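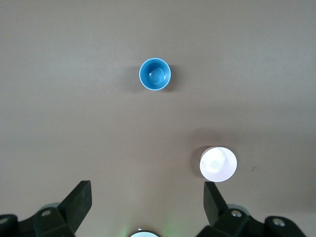

桌面上的浅蓝色塑料杯，俯视角度

Grostdale音乐厅

2020年5月20日 音乐词条组 编

Grostdale音乐厅（当地多简称“格厅”）是位于Stasdale旧港区的一处演出场所，以摇滚、节奏布鲁斯和民谣演出为主，也承接铜管乐队比赛、舞会和小型古典音乐会。建筑原为一家绳缆厂的职工食堂和舞厅，战后改作对外营业的舞厅，六十年代初开始定期安排电声乐队演出。音乐厅在八十年代停业过一段时间，九十年代重新开放，沿用至今。

该场馆在乐迷中较为知名，主要有两个原因：一是摇滚乐队Do早年长期在此驻场，并在此录制了现场专辑《Skurnby末班车》；二是厅内的弹簧舞池保存较为完整，在同类建筑中比较少见。

名称

Grostdale原是绳缆厂所在的一条短街的名字，工厂迁走后街名随道路改造取消，只在音乐厅的名称中保留下来。外地乐迷常误以为Grostdale是一个镇，早期的巡演海报上也出现过“Grostdale镇音乐厅”的写法。舞厅时期的正式名称是“Grostdale舞厅”，门楣上的字样直到重新开放时才更换。当地年纪较大的居民仍习惯称其为“食堂”。

九十年代重新开放时，经营方曾打算改用新名，并在当地报纸上登过启事。由于票务和巡演公司都已经按旧名登记，新名只在内部文件里用过，没有对外使用。

位置与交通

音乐厅位于Stasdale旧港区北侧，正门朝向一条单行街道，背面紧靠已停用的货运铁路。卸货口设在建筑东侧，须从铁路旁的便道倒车进入，大型卡车无法直接停靠，设备较多的巡演通常把卡车停在码头空地，再用小车分批转运。

从Stasdale火车站步行至音乐厅需要15分钟。开往邻镇Skurnby的末班车发车较早，过去许多从Skurnby来看演出的观众要在返场曲之前离席，当地乐队因此养成了把最受欢迎的曲目放在下半场开头的习惯。Do的现场专辑标题即由此而来。后来线路调整，末班车时间推迟，这一习惯逐渐消失，但仍有一些本地乐队按老办法排曲目单。

历史

食堂与职工舞厅时期

建筑由绳缆厂出资修建，白天供应午餐，周末晚间用作职工舞厅。设计图纸上已经标出了乐池和一个浅舞台，说明音乐活动从一开始就在用途之内。厂里有一支由工人组成的铜管乐队，除参加地区比赛外，也为舞会伴奏。早期的节目单上多为圆舞曲、狐步舞曲和进行曲改编，穿插独唱。

战时建筑一度被征用为仓库，舞池上铺了保护用的木板，弹簧结构因此没有受到严重损坏。战后食堂没有恢复，绳缆厂将建筑出租给一家经营舞厅的公司。

舞厅时期

承租方对建筑作了第一次较大改动：舞台加深，两侧增设化妆间，原来的厨房改为衣帽间和酒水间。舞厅聘用固定的大乐队，每周更换部分曲目，另有一支小编制乐队在大乐队休息时接替演奏，使音乐不致中断。小编制乐队所用的侧台至今仍在，现多用来摆放监听调音台。

五十年代后期，舞会上座开始下滑。承租方先是请来噪音爵士乐队（skiffle）在中场演出，后来又举办面向年轻人的唱片之夜，由一名主持人在台上播放美国节奏布鲁斯和摇滚乐唱片。唱片之夜的收入很快超过了大乐队舞会，大乐队的合同到期后没有续签。

节拍乐队时期

六十年代初，音乐厅开始安排电声乐队定期演出，形式通常为一支外地乐队压轴，两支本地乐队暖场。演出之间的换场由场方规定为20分钟，超时要从演出费中扣款。由于各乐队自带的扩音设备功率较小，早期演出中人声多通过舞厅原有的扩声系统播放，声音发闷，当时的评论对此多有抱怨。

这一时期的观众以旧港区和Skurnby的青年为主。场内禁止饮用烈酒，观众多在开场前先到附近酒馆。地方报纸对演出的报道起初集中在噪声和散场秩序上，后来才陆续出现乐评。乐评栏目每周一篇，不署名，篇幅不长，但对曲目和乐器记录得较为仔细，是研究该时期Stasdale音乐活动的主要材料。

Do的驻场

Do成立于Stasdale，成员最初都是旧港区的学生，乐队名取自唱名中的第一个音。乐队先在青年会所和酒馆演出，后在音乐厅担任暖场，继而获得驻场合同。按合同规定，乐队每周演出两晚，每晚分上下两个半场，曲目不得在同一周内完全重复。为满足这一要求，乐队大量学习美国布鲁斯和灵魂乐曲目，并开始把自己写的歌曲夹在翻唱曲之间。

驻场期间，Do的编制有过一次变化：原来的节奏吉他改为电风琴。风琴体积较大，每次搬运不便，场方允许乐队将其留在侧台。其他乐队有时借用这台风琴，因此同一时期不少本地乐队的录音中都能听到相近的音色。关于这台风琴后来的去向，说法不一，有人认为停业时随其他设备一并变卖，也有人认为早已报废。

《Skurnby末班车》在驻场后期录制。录音使用一台移动录音设备，放置在衣帽间内，线缆经走廊拉到舞台。话筒数量有限，鼓组只用了很少的话筒，观众的反应主要由人声话筒顺带收入，因此专辑中的掌声听起来离得很近。专辑分两晚录成，正式发行时选用了第二晚的大部分曲目，开场曲则取自第一晚。

专辑发行后销量平平，唱片公司没有安排再版。七十年代中期，一些酒馆摇滚乐队开始在演出中翻唱其中的原创曲目，旧唱片的价格随之上涨。重新发行的版本增补了第一晚的录音，共收录22首，并改正了初版封套上两处错误的曲名。

七十年代

Do离开后，音乐厅没有再设固定的驻场乐队，改为逐场出租。重型摇滚和前卫摇滚乐队的设备更多、音量更大，舞台承重和供电都成了问题。场方为舞台加装了独立的供电线路，又在舞台下方砌了支撑墩。调音台从舞台侧面移到了观众区后部，占去了原来的一部分站位。

同一时期，民谣俱乐部租用了二楼前厅，每周举办一次不插电演出。前厅面积小，声音清晰，没有扩声设备，演唱者站在窗前，听众坐在折叠椅上。俱乐部保留了轮唱的传统，凡到场者都可以登台唱一首，排在受邀歌手之前。该俱乐部后来迁往Skurnby，现仍在活动。

七十年代后期有不少朋克乐队来此演出。场方对这类演出的态度前后不一，先是接受预订，后因座椅损坏而一度停止，最后改为撤去全部座椅、收取押金。当时的暖场乐队多由本地学生组成，存在时间很短，留下的录音大多是观众用盒式录音机录制的，音质较差。

停业与重新开放

八十年代，屋顶漏水日益严重，承租公司无力承担维修费用，音乐厅停业。此后建筑曾短期用作家具仓库和室内市场。市场经营者在舞池上铺设了一层地毯和胶合板，没有拆除下方的原有地板。

九十年代初，一家本地公司买下建筑，更换屋顶后重新对外营业。拆除覆盖层时，施工人员发现弹簧舞池基本完好，只有靠近卸货口一侧因进水而腐朽，需要换新。更换部分的木料颜色较浅，与旧地板的分界线现在仍可辨认。重新开放后的首场演出是一场铜管乐队音乐会，随后几晚安排了摇滚演出。Do的几名早期成员出席了首场音乐会，但没有登台。

建筑

外观

音乐厅为砖砌建筑，平面呈长方形，正立面有三个拱形门洞，中间的门洞为观众入口，两侧后来封成窗户。门楣上方有石刻的绳结图案，为绳缆厂的标记。屋顶原为石板，更换时改用金属板。金属屋面在大雨中会产生明显的声响，后来在下方加铺了隔声层，情况有所改善，但安静的曲目在暴雨天仍会受到影响。

主厅

主厅由舞池、环绕舞池的抬高步道和一层楼座组成。楼座呈马蹄形，两翼伸向舞台，翼端的座位只能看到舞台的一部分，通常降价出售或不对外售票。楼座由铸铁柱支撑，柱子立在步道边缘，对站立观众的视线有一定遮挡。

舞池地板铺在弹簧和木龙骨之上，跳舞时有轻微的弹性。摇滚演出中观众同时跳动时，地板起伏较大，调音台须放在独立的平台上，以免设备受到震动。舞池两端各有一处检修口，用于调节弹簧的松紧。举办交谊舞会时弹簧放松，举办站立演出时则用木楔固定一部分，这一做法从节拍乐队时期沿用下来。

舞台

舞台为镜框式，台口较宽，进深较浅。舞厅时期加深的部分位于原有台口之后，地面略高于前部，两部分之间有一道不明显的坡。鼓组一般放在后部。由于进深有限，暖场乐队的设备往往直接摆在主乐队设备之前，乐手只能站在台沿活动。

舞台上方没有完整的吊杆系统，灯光悬挂在后来加装的桁架上。幕布为手动开合，现在除铜管乐队比赛和戏剧性较强的演出之外很少使用。

前厅与附属房间

二楼前厅即民谣俱乐部曾经使用的房间，现在用作小型演出和排练。前厅墙上陈列着旧海报，大部分是复制品，原件存放于Stasdale的地方档案馆。原衣帽间在重新开放后改为录音控制室，墙内预埋了通往舞台的线路，演出方可以付费录制整场演出。

化妆间位于舞台两侧，左侧较大，有通往卸货口的门；右侧较小，须穿过侧台才能到达。按照惯例，主乐队使用左侧，暖场乐队使用右侧。

音响特点

主厅的混响偏长，原因在于顶棚较高，墙面多为抹灰砖墙。对于不用扩声的铜管乐队和合唱，这种条件较为理想，声音饱满，音区之间衔接自然。对于音量较大的电声乐队，低频容易在楼座下方积聚，听感浑浊。重新开放时在后墙加装了可收放的厚布帘，摇滚演出时放下，铜管音乐会时收起。

场内音响效果最均衡的位置通常认为在楼座中部前排。舞池前部直达声较强，但鼓和吉他音箱的声音容易盖过人声。楼座下方的步道适合观众走动和交谈，音质则最差。常来此演出的调音师一般会减少低音音箱的数量，并把主音箱略向内转，以避免声音打在两侧墙面上。

早期录音中经常可以听到一个短促的回声，出现在军鼓重击之后，来源是楼座正面的弧形栏板。《Skurnby末班车》中几首慢速歌曲里这个回声尤为明显，部分乐迷据此辨认其他未标明地点的录音是否录于该厅。栏板在重新开放时包上了织物，此后的录音中回声基本消失，因此这一方法只适用于停业以前的录音。

演出安排

现在的演出季以秋季至次年初夏为主，盛夏场次较少，主要是因为厅内没有空调。演出类型包括巡演乐队、翻唱乐队、致敬演出、本地乐队拼盘和怀旧舞会。致敬演出在总场次中占的比重逐年上升，部分老观众对此有批评意见，认为挤占了原创乐队的档期；经营方则表示，这类演出的收入用于补贴上座较低的场次。

每年六月举行的铜管乐队比赛是历史最久的固定活动，起源于绳缆厂乐队与邻近各厂乐队之间的交流演出。比赛分指定曲目和自选曲目两部分，评委坐在舞池中央用布围起的棚内，只听声音，不看演奏者。停业期间比赛移至Skurnby的教堂举行，重新开放后迁回。

本地乐队拼盘每月一场，报名不限风格，但要求演奏至少一首原创歌曲。场方提供鼓组和低音音箱，以缩短换场时间。参加过拼盘演出的乐队中，有几支后来签约唱片公司，多数则维持业余活动。

与音乐厅有关的录音

除《Skurnby末班车》外，在该厅录制并正式出版的录音主要有以下几类。

铜管乐队比赛实况：由比赛主办方发行，早期为密纹唱片，后改为盒式磁带和激光唱片。内容包括获奖乐队的自选曲目，指定曲目通常只收录优胜者的版本。

民谣俱乐部录音：录于二楼前厅，原为俱乐部内部留存，后选编为一张合辑。合辑中收录了数首Stasdale一带的制绳工人歌谣，歌词中提到的工序名称多已不再使用，附册对此作了注释。

本地乐队合辑：重新开放后由经营方发行，每支乐队收录一首，录音均在拼盘演出中完成。合辑的制作较为简单，没有后期加录，各曲之间的音量差别也较为明显。

非正式流传的观众录音数量较多，年代和演出者的标注往往不可靠。Do驻场时期的录音中，有一份长期被认为录于音乐厅，后经比对，曲目与当晚的节目不符，现在一般认为录于Skurnby的一处舞厅。

评价与影响

在地方音乐史的叙述中，Grostdale音乐厅常被视为Stasdale流行音乐活动的起点。也有研究者认为这一说法有所夸大，指出电声乐队在酒馆和青年会所的演出更早，参加人数也更多，只是没有留下系统的记录。地方报纸的乐评栏目只报道音乐厅的演出，后来的写作者大量依赖这一材料，客观上强化了音乐厅的地位。

就Do而言，驻场经历对乐队风格的影响较为明确。每晚两个半场的安排使乐队积累了大量曲目，过长的混响则促使其减少吉他上的和弦扫弦，改用较短的乐句，并让风琴承担和声。乐队后来在录音室中仍保留了这种编配方式。乐队早年的原创歌曲速度普遍较慢，也有评论将其归因于场地，但乐队方面没有就此作过说明。

建筑方面，弹簧舞池和马蹄形楼座列入了地方保护名录，改动须经批准。外立面的两侧门洞是否应当恢复原状，目前没有定论。卸货口因不在保护范围内，近年有扩建的提议，铁路旁便道的归属问题尚未解决，工程没有开始。

参见

Stasdale旧港区
Do（乐队）
《Skurnby末班车》
弹簧舞池
铜管乐队比赛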